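Sorting the brick box, at long last

The brick box has lived under our stairs since March, when we moved it out of the spare room to make way for my mother's sewing table, and I have been promising to go through it ever since. Well, this week it rained for days on end and I ran out of excuses, so out it came, lid and all, and I sat on the hall carpet with a pot of tea and a row of old ice cream tubs.

I did think about doing it by colour first. It looks lovely when you've finished (all those tubs in a row like a paint shop!) but my friend Lurdes Gouveia, who has raised three builders of her own, warned me off it years ago. Try finding one small red piece in a whole tub of red pieces, she said, and of course she was right. So I've gone by shape: flat ones together, ordinary bricks together, and a tub for wheels, windows and anything I couldn't put a name to. The greens gave me the most bother all the same. I'd always thought of green as just green, and then you put a lime one near a dark one on a pale tabletop and they hardly seem related.
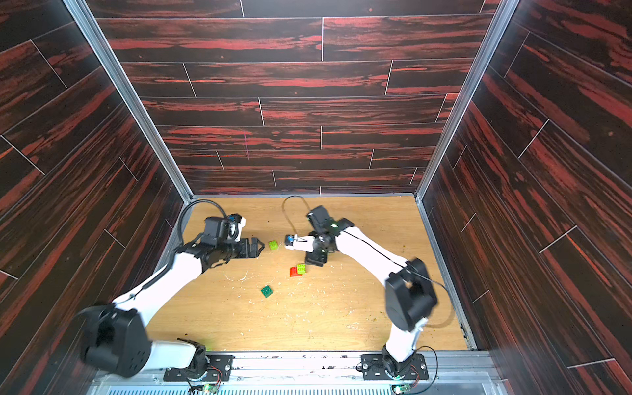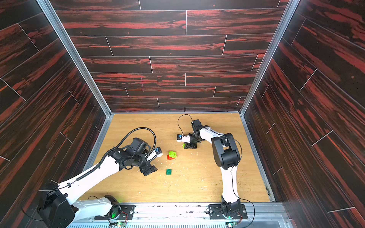

Photos: Krystyna Szczepańska

I do love a wood-grain top for bricks, I must say, and a honey-coloured one best of all. Our own table is a dark old thing, and anything brown or black vanishes on it the moment you look away. Those planked walls with the orangey streaks have rather won me over too, though my husband says that much of it in our hall would be like living inside a cigar box. He may have a point, but I've not given up on doing the one wall.

And then there are the crumbs. Wherever there are bricks there are little specks, and I don't know a table that escapes them. When I got to the bottom of our box there was a good half cup of fluff and grit, plus a hair slide and 30 pence in coppers. I washed the lot in a pillowcase, tied at the top, on a cool wash with no spin, then spread them over two bath towels on the landing. They took until the next evening to dry, and we all had to step over them on the way to bed.

The tubs are back under the stairs now with labels on, and I've kept one small basket by the sofa for whatever is being built at the moment. Next up is the jigsaw cupboard, which I'm dreading, so if you have a good way of keeping the pieces from wandering between boxes, do leave me a comment.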